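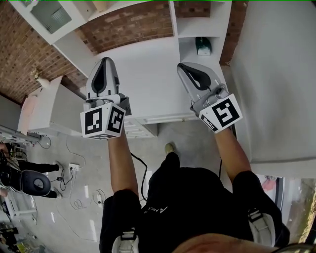
Figure 3. Operator in shoulder harness with two hand-held grippers, a marker cube mounted below each finger housing.

4.2 Practice rules for two-handed recording in furnished rooms

The rules in this section come out of the second round of sessions and replace the draft set circulated in October. Draft was written for the bench rig at Nadent and did not travel well. Wording below is what operators are now trained on. Where we changed our minds we say so.

Start pose. Both grippers up in front of the body at matching height, arms relaxed, held for a count of two (Fig. 3). Every episode begins and ends there. The draft let operators begin wherever their hands happened to be, and the trimming script then had nothing to lock on to. We lost 718 episodes to bad trims before the pose was made compulsory. Most were recovered by hand, which took Howlader the better part of three weeks and is not something we would recommend to another group.

Marker faces. Cubes to be checked at the start of each block of 50 episodes. Scuffed, lifted or greasy faces get replaced, not wiped and hoped for. Each cube is paired with its gripper in the session log and the pair is not split up. Swapping cubes between left and right was the single most common logging fault in round one and it is invisble until calibration, when the whole block comes out mirrored. Replacement labels are printed on matte stock only. Gloss stock is fine under the bench lights and hopeless near a window.

Harness. Fitted and buckled before the grippers are picked up. A second person checks the straps. Loose straps let the mount creep over a long block; we see it as slow drift in the head pose and there is no clean fix afterwards. Operators who need to readjust stop the episode, put both grippers down, readjust, redo the start pose. No adjusting one-handed.

Floor. Furnished rooms have leads in them. A power strip, charger cables, an equipment lead across the concrete: all ordinary, and all a trip hazard for somebody whose attention is on their hands. Rule is that the operator names every lead in the walking area out loud before the first episode, and the partner either moves it or tapes it. If it can be neither moved nor taped the task is done standing still. Closed shoes at all times, including in homes where the custom is shoes off (clean indoor pair in the kit).

Other people. Anyone who stays in the room during recording signs the same consent sheet as the operator. That includes our own staff. A pair of legs at the side of a view is still a person in the data. The draft exempted staff and reviewers at Clirkby objected, correctly in our opinion. Faces are blurred before release; we do not treat blurring as a substitute for the signature.

Windows and glass doors. Allowed. Street views, number plates and neighbours are masked at the same stage as faces. Blinds may be drawn if the householder prefers, but then the session has to run with blinds drawn throughout, no mixing within a block.

Rest. Five minutes after each block, grippers down, harness off if wanted. Not negotiable with the operator or the schedule. Bhattacharjee argued for a shorter break at lower block counts and we tried it for a fortnight; complaints of sore wrists went up and the trial was dropped. The cap is two blocks before a proper meal break.

Compliance was audited on a sample of 2000 episodes drawn from the 4000 recorded in round two. Start pose and harness rules held up well. Floor naming was the weak one. Partners tended to skip it in rooms they had used the day before, on the theory that nothing had moved, and things had. The Matubbar logging tool now refuses to open a block untill the floor field is filled in. Crude, and it can be defeated by typing a full stop, but the skipped entries have mostly gone.

Two points remain open. First, whether the marker check should be done by the operator or the partner; the two sites do it differently and neither has shown a clear advantage. Second, stairs. Current rule is no recording on stairs at all. The Zirivness tasks would need it relaxed, and we have no proposal for how. Left for the next revision.

Rules are numbered as in the field sheet (Appendix B). Sheet version dated Tuesday, June 13, 2023 is the one used for all results in Section 5.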